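Notes from the Mistotmont Robotics Club: the Tidy Desk Project

The second half of the club's year at Mistotmont has been given over to a single undertaking, which the members have named Rai. The aim is easily stated. A pair of robot arms is to take small everyday belongings from a table top and place them in a storage rack, working together where one arm alone would struggle. I have supervised the project since its first meeting and have been asked by several parents to set down how it is progressing.

The team consists of 4 students, each of whom keeps a section of the shared logbook. Their budget for the year was fixed at 3620, and the greater part went on servos and cable. A smaller sum was held back for replacement gripper fingers, and I am glad that it was.

Most of the early work concerned hard, regular objects, and the students became rather confident. Leather goods have proved a more demanding subject. A soft case bends when it is pressed, and its folded parts do not always lie where they lay on the previous attempt. The students were therefore required to write an approach plan before each session, stating where the fingers should close and which edge should be avoided. 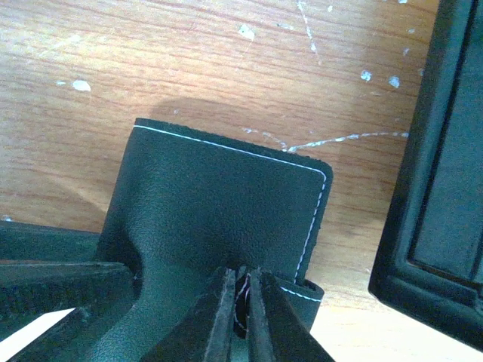

Gripper fingers over the stitched case, viewed from the wrist.

The wrist view has been of particular value in this part of the work. A student seated at the controls can judge the angle of the fingers against a line of stitching far more readily than from across the room. It does, however, show very little of what the other arm is doing, and two of our longer delays arose from precisely that – each operator attending to one arm and assuming that the other would keep clear.

A rule was accordingly adopted in December. Before either arm moves into the shared space at the middle of the table, its operator must say so aloud and receive an answer. The practice was resisted at first as being slow. It has since been written into the Jaltinard rules, under which we shall be competing, as a recommended procedure for teams with more than one operator, and the objections have ceased.

The logbook now records 270 attempts. I have asked that failures be described as fully as successes, with the position of the object at the start, the commands given and the point at which the attempt was abandoned. Some entries remain too brief to be of use. "Slipped again" is not a sufficient account, and I have returned several pages on that ground.

Work with both arms close to the rack calls for the most patience, as the cables need as much consideration as the grippers.
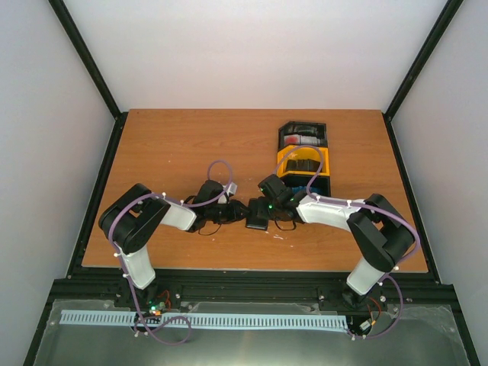
Zuweira Akolgo wrote to me after the previous post to suggest that the students should rehearse the handover at half speed until they can complete it without speaking, and only then restore the full speed. She added that her own team at Nimidley had lost a whole term by doing these things in the opposite order.

I put the suggestion to the team, and it was accepted with one amendment. The spoken rule will remain in force during the slow rehearsals, and will be relaxed only when both operators agree. The revised timetable has been placed at the front of the logbook, and the next session will begin at 4 in the usual room.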